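We wanted to know how much quieter a room gets when you hang homemade sound panels in it, and we picked the loudest room we know: the music practice room in the Garside building at Selmont. It has a tile floor, bare walls, and an echo you can clap at and hear come back. We loved working on this one!

## What we built

Our panels are filled with cardboard tubes standing on end, packed side by side like a honeycomb. We got the idea from reading about sound absorbers, where air moving in narrow spaces loses some of its energy. We collected 184 tubes in all, mostly from the print shop and from people's kitchens (thank you, everybody who saved them).
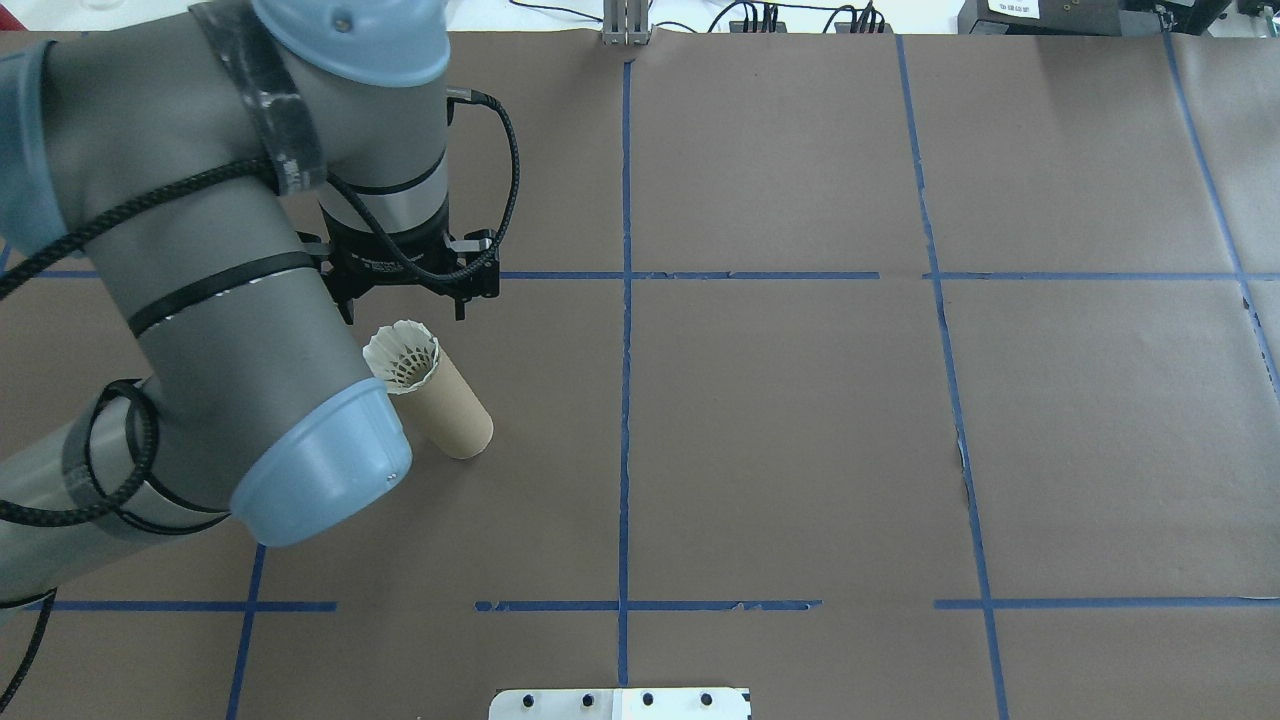

*Figure 1. Cardboard tube on brown kraft paper.*

Each tube got cut to the same length, then glued into a shallow tray with a cloth front. The first tray was a mess. We used too much glue, the tubes slid around, and the cloth sagged in the middle. By the third tray we had a system: glue the outside row first, let it set, then fill in toward the center. We ended up with 12 trays.

## How we measured

We popped a balloon in the same spot every time and recorded it with the free Nuta app, which gives you the decay time in milliseconds. A Dilteleck sound meter from the physics closet was our backup. Keeping the spot the same matters a lot. On our first try we moved the balloon one step toward the door and the number changed so much that we threw out the whole afternoon of data and began again.
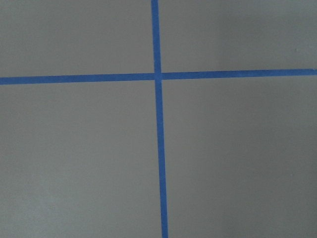

*Figure 2. Cross in blue painter's tape.*

## Results

With bare walls, the decay time averaged 510 milliseconds. With all the trays up it dropped to 400. You can really hear it, too! Clapping sounds flat now, and a snare drum doesn't hurt.

Low notes hardly changed. The bass amp booms the same as before, and we think the trays are too thin for sound waves that long.

## Next time

We'd make half the trays twice as deep and put those in the corners. We'd also like to try tubes with one end plugged, and test with people in the room, because the band is never in there alone with a balloon.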